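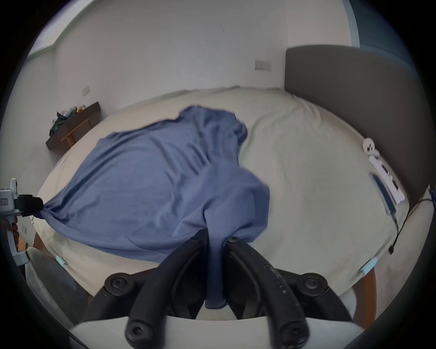 Suporte > Talik Jurídico > Manual do utilizador > Processos e prazos

4.2 Abrir um processo e configurar os prazos

Esta secção aplica-se a escritórios que já concluíram a instalação do Talik e importaram a lista de clientes (secção 3). Para abrir processos é necessário o perfil Advogado ou Administrador. O perfil Estagiário só permite consulta.

1. No menu lateral, escolha Processos e depois Novo.
2. Selecione o cliente. Se o nome não aparecer na lista, grave primeiro a ficha em Entidades.
3. Indique a parte contrária. O Talik faz a verificação de conflitos de interesses ao sair deste campo.
4. Escolha o tipo: cível, laboral, insolvência, administrativo ou consulta.
5. Introduza o número do processo tal como consta da notificação, incluindo a barra e o ano. Num processo ainda não distribuído, deixe o campo em branco.
6. Associe o advogado responsável e, se for o caso, o substituto.
7. Prima Gravar.

Cuidado: um aviso vermelho no passo 3 significa que a parte contrária já consta como cliente do escritório. Não force a gravação sem autorização escrita de um sócio. A operação fica no registo de auditoria e não pode ser apagada.

Prazos

8. Abra o separador Prazos e prima Adicionar.
9. Escreva a data da notificação e o número de dias. O campo Data final é preenchido automaticamente.
10. Confirme a regra de contagem - dias seguidos, dias úteis ou contagem com suspensão em férias judiciais.
11. Defina os alertas. Por omissão são enviados 2 avisos ao responsável.

Nota: o calendário de feriados municipais não vem carregado. Importe-o em Definições > Calendários antes de lançar o primeiro prazo. As datas já gravadas não são recalculadas.

Cuidado: a data calculada é uma ajuda e deve ser sempre conferida pelo advogado responsável.

Limites por licença

Base: 300 processos ativos
Escritório: 600 processos ativos
Sociedade: 1000 processos ativos

Os processos arquivados não contam para o limite. Quem utiliza o módulo Kudo para a faturação de honorários deve fechar as notas pendentes antes de arquivar - caso contrário, o processo continua ativo.

Artigos relacionados
4.1 Perfis e permissões
4.3 Anexar peças e documentos
4.4 Arquivar e reabrir processos
5.1 Kudo: notas de honorários e despesas
Migrar dados do Perkari para o Talik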